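Drinks Table, Summer Edition
Posted 21 June 2021

Hello again from the sticky end of the kitchen! If you're new, this is the gallery where I put my canned drinks, the ones I find in corner stores and gas stations and the import aisle at Plemlow, which is a dangerous place for me to walk into with a basket. I started keeping pictures in April because I kept buying the same disappointing peach thing over and over and forgetting I didn't like it. The gallery has grown a bit since then.

A few words on how I do it. Everything gets chilled overnight on the bottom shelf of the fridge, and I drink it straight from the can the first time, then over ice the second time if I bought two (I usually bought two). No ratings. I tried stars for a while and gave everything four, so that was the end of stars.

The Grastow crowd has been asking for more fizzy water and less syrup, and I hear you. There's a whole row of plain seltzers coming, plus a cucumber one that I'm still making up my mind about. It tastes like a very good salad, and I don't know if I want that at breakfast.

Also new this month: I finally cleared out the Paltiler shelving in the hall and moved the unopened stock there. It holds far more than I expected, and it's cool enough back there that the cans only need a couple of hours in the fridge. The old spot next to the oven was a terrible idea and I knew it the whole time.

One note for people sending me tips — please tell me the store and the town! "The blue one with fruit on it" got me nowhere last time, and I looked in 5 different places. I did come home with a ginger beer from Nasution that I now buy every single week, so no hard feelings.

Okay, on to the newest addition. Green on the label, a white band around the top and a little peek of red, with a nice shiny lid and the tab still lying flat. I like a can that looks cheerful before you get anywhere near the taste.

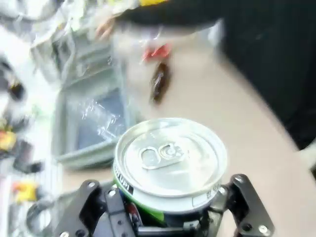

Should you rinse the top of a can before you drink from it?
I would, every time. A quick rinse under the tap and a wipe with a clean towel takes a few seconds, and it gets rid of the dust that cans pick up in storage and on store shelves. If I'm out somewhere I use a napkin and a splash from my water bottle.

Next up are the seltzers, and then I want to do a page of iced coffees, which I've been avoiding because I can't sleep after even half of one. I may have to taste those before lunch and spread them over a couple of weeks. If you have a favorite that isn't too sweet, leave it in the comments with the store name, and I'll look for it on my next Plemlow run.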